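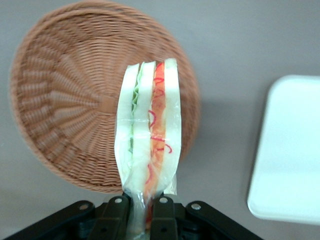 A wrapped sandwich in the gripper during the Miltex counter trial.

Dougal Skinner has been sold a lot of kitchen equipment over the years, and he keeps the brochures. The one for the Miltex counter service promises "a tireless extra pair of hands for your grab-and-go." He has underlined the word tireless in biro.

"I've got nothing against the thing," he says. "I want to know what it does at ten past twelve when there's a queue out the door and somebody has put the muffins where the sandwiches go. So far I've had a lot of answers to other questions."

Skinner buys equipment for Bustamante, which runs staff canteens and small counters in office buildings. Miltex wants the company to take a two-armed packing station on a 3-month paid trial. The arms sit on a table among the stock, pick out what the customer has ordered and put it on a tray. The software that takes the order and tells the arms what to fetch is called Cliltadness, a name Skinner refuses to say aloud. He calls it "the program."

Akua Asamoah looks after the service for Miltex and has agreed to sit in on our conversation. She is patient with him, and more candid than the brochure.

"Sandwiches are a hard item," she says. "They're soft, the wrap is slippery, and every supplier folds it differently. If you squeeze the bread you've ruined it. With a wrap that's gathered at one end, we go for the gathered part."

I asked what happens with a flat cardboard wedge, the kind most Australian servos and canteens sell. She says the arms can be taught it. Skinner asks how long that takes. The answer is that each new product line needs 40 demonstrations from a trained operator, and that the operator's time is included for the first 10 lines.

"And the eleventh?" he says.

The eleventh is charged. So is the twelfth. Skinner's counters change their range with the season and again whenever a supplier runs short, and he reckons he would be through the included lines before the end of November. Asamoah doesn't dispute it. She says most sites settle on a core range and leave the specials to staff.

"Then I've still got staff," Skinner says. "Which is fine, I like my staff, but the quote is written as if I haven't."

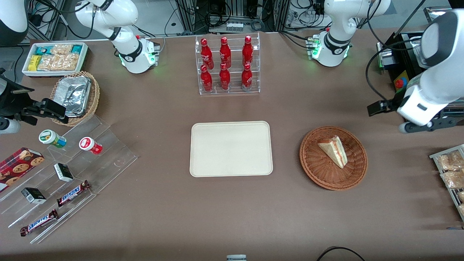 The layout is the part that bothers him most. A counter in one of his buildings carries drinks, chocolate bars, biscuits, pastries, crackers and something hot, and all of it gets shuffled about by whoever restocked last. He wanted to know how much of that shuffling the arms would put up with. Asamoah says the cameras find each item afresh on every order, so a bottle moved a few centimetres along its rack makes no difference. A basket shifted to the other end of the table might.

"Might," says Skinner, and writes it down.

She goes on to explain that each arm has its own comfortable reach. Things placed well inside it are picked quickly, and things at the limit are picked slowly or handed back to a person. Miltex supplies a mat marked with the preferred positions. Skinner asked whether the mat could be wiped down with the sanitiser his sites already use, and she said she'd have to check. To her credit, she made a note of it there and then.

On speed, the two of them had a proper disagreement. The sales sheet says 60 orders an hour. Asamoah, pressed, says that figure is for orders of a single item. Skinner's regulars buy a sandwich, a drink and something sweet, and he says one of his people can put that on a tray while taking the money and asking after your mum.

"It's not a race against your best person," Asamoah says. "It's for the hours when you can't get anyone. Early mornings, the late shift at a hospital. You tell me what you sell at those times now."

He admits that at two of his sites the answer is nothing, because the shutters are down. It's the one moment in the afternoon when he puts his pen away. A slow counter would still be a counter, he says, and night staff have been asking for one for as long as he has had the job. But the arms would be working unattended at exactly those hours, and the trial agreement has an operator watching throughout.

"So we'd be testing it on the easy shift, with a minder, and buying it for the hard shift without one."

Asamoah says unattended running can be written in for the final month. It isn't in the version Skinner was sent, and he'd like to see it before he signs.

He has also asked for the number of picks handed back to a person, week by week, for any site already using the service. Miltex has offered a visit to a customer, Mandberg, in place of the figures. Skinner will go. He would still like the figures.

Cleaning falls to the client. Insurance for the arms sits with Miltex, and insurance for whatever the arms knock over is, for now, a paragraph with a question mark beside it in Skinner's handwriting. He expects a revised quote shortly. The one on his desk is dated September 4, 2022.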